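4.2 Simulated wrist view and the open-hand check

The planner described in Section 3 asks for one thing from perception before each approach: a yes or no on whether the hand is open and free. On the real arm this comes from the finger encoders. In simulation we could read the joint state directly, but doing so hides a fault we met early on, where the joint state and the rendered view were out of step. We therefore take the answer from the rendered image and compare it with the joint state afterwards.

The simulated camera is fixed to the wrist behind the palm and moves with it. It renders at the same rate as the control loop, 30 Hz, and each image is stamped with the control tick on which it was drawn. The stamp is written by Trovero, our scene server, and is passed on unchanged to the planner. Images older than 4 ticks are dropped. We tried a longer limit and found that the planner would sometimes act on a view from before the last wrist move.

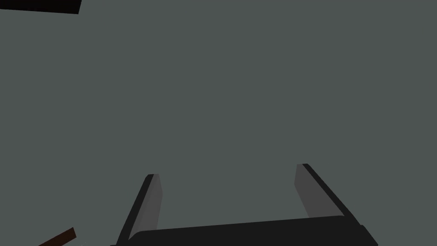

Figure 6. Simulated wrist view with the fingers apart and nothing held.

R. Eyvindsson, Briditz Robotics Group

The check works on a fixed region of the image that covers the space between the fingers. Because the camera moves with the hand, the palm stays in the same part of the view and the region does not need to be found again at each tick. In Figure 6 this space shows only the plain grey-green surface, and the check returns "free". Dark objects also reach into the view at the left, one at the top corner and one at the bottom. Both are outside the region and have no effect on the result. An earlier version used the whole image and gave "occupied" for views of this kind.

Inside the region, each pixel is compared with the colour of the work surface, which is read from the scene file at start-up. If 96 per cent or more of the pixels match, the hand is reported as free. The inner faces of the fingers are a mid grey and can be close to the surface colour when the light is low, so they are masked out using the known finger geometry. The mask is worked out from the commanded opening, and is redrawn only when that command changes.

A plain surface makes this test easy. With the patterned surfaces in the Sanuvent scene set, a single colour is not enough and we store 4 reference colours per scene. This was adequate for the scenes used in Section 5 but would not carry over to cluttered shelves, where a depth image would be the better choice. We have left this for later work.

When the image and the joint state disagree, the planner holds the arm still and asks for a new render. If the second answer also disagrees, the run is stopped and logged as a perception fault. These runs are kept in the results.

Contact: Briditz Robotics Group | © The authors | Back to top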